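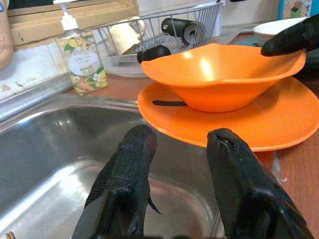 To: Sitow Wisdom Books list
Date: October 6, 2023
Subject: Re: [sitow] Ecclesiastes 11:1 – bread, boats or beer?

Earlier in this thread a member of the Sasordale group wrote:

> We did chapter 11 last night and got stuck on the first verse for the
> whole session. Half the room grew up with "Cast thy bread upon the
> waters: for thou shalt find it after many days" and were told it meant
> giving to the poor. The other half had modern versions which talk about
> shipping grain across the sea, and now think they have been reading
> investment advice. Somebody had also read that it's about brewing.
> Can all three be right? Our leader says to move on to chapter 12
> but I don't think we should be let.

I'm with you and against your leader. Chapter 12 is about getting old and will still be there when you reach it.

The Hebrew is a nuisance because it's so plain. The verb is "send" or "let go", the noun is the ordinary word for bread, which can stretch to food in general, and then "on the face of the waters". No boat is mentioned and no poor person either. Whoever you think is standing on the far bank, you've put them there yourself.

The charity reading is the old one, Jewish and Christian alike, and its best evidence is verse 2: "Give a portion to seven, and also to eight; for thou knowest not what evil shall be upon the earth." If that's about handing out food, verse 1 sits beside it very comfortably. You give, you forget you gave, and one bad winter somebody remembers you.

The shipping people also have verse 2, unfortunately. Split the cargo seven ways, or eight, and one storm won't ruin you. My trouble is that it needs "bread" to mean grain and "on the waters" to mean on a ship. It isn't impossible, given that this is poetry, but it's a good deal of carpentry for one short line. I also suspect it pleases us a little too much to find that an ancient sage thought as we do about pensions.

As for beer: the idea is that barley loaves were broken up in water and left to ferment, so you'd certainly find something after many days. Verse 2 becomes an invitation to share it with seven or eight friends before things go wrong. I want this to be true more than I think it is. "The face of the waters" is a large expression for a jar.

There is a fourth option, which Kolář's little study edition tucks into a note on page 99 in type apparently meant for ants. It takes the verse as a deliberately silly act. Throw your bread in the river and, for all you know, you'll get it back. Give sensibly to seven or eight and disaster may come anyway. Nothing follows reliably from anything, so get on with it. That fits the Preacher I know, who has spent 9 chapters and more telling us that the race is not to the swift and similar cheering things. It fits verse 4 as well, where the man who watches the wind never sows.

I put a short version of this to a few of you before posting, to save the list some grief.

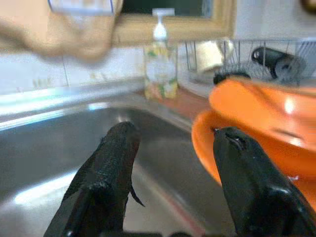 One member replied that I had made the Preacher far gloomier than he is, and that verse 6 settles it: "In the morning sow thy seed, and in the evening withhold not thine hand." You don't tell people to keep sowing if you think the bread just floats away. The not knowing, on this view, is the reason for being generous, and the fourth reading is really the first one in a worse mood.

I've been chewing on that since Wednesday and can't quite get rid of it. It may be that the charity reading survives so long as we stop promising people a return. The "for" in the middle of the verse is a small Hebrew word that can carry several kinds of weight, and I'd be glad to hear from anyone with better grammar than mine on whether it must mean "because" here.

Two bits of housekeeping. The archive search on Deminum is working again, but it ignores verse numbers, so a search for "11:1" brings up all 1,957 messages. Try "bread". And the June thread on Proverbs 31 is still closed, for reasons those who were in it will remember.

Sasordale, please report back on what your leader says. If you do get moved on to chapter 12, start with the almond tree and ask why it's there. That should hold things up for another week.

--
Sitow Wisdom Books list
To leave, send a blank message with "unsubscribe" as the subject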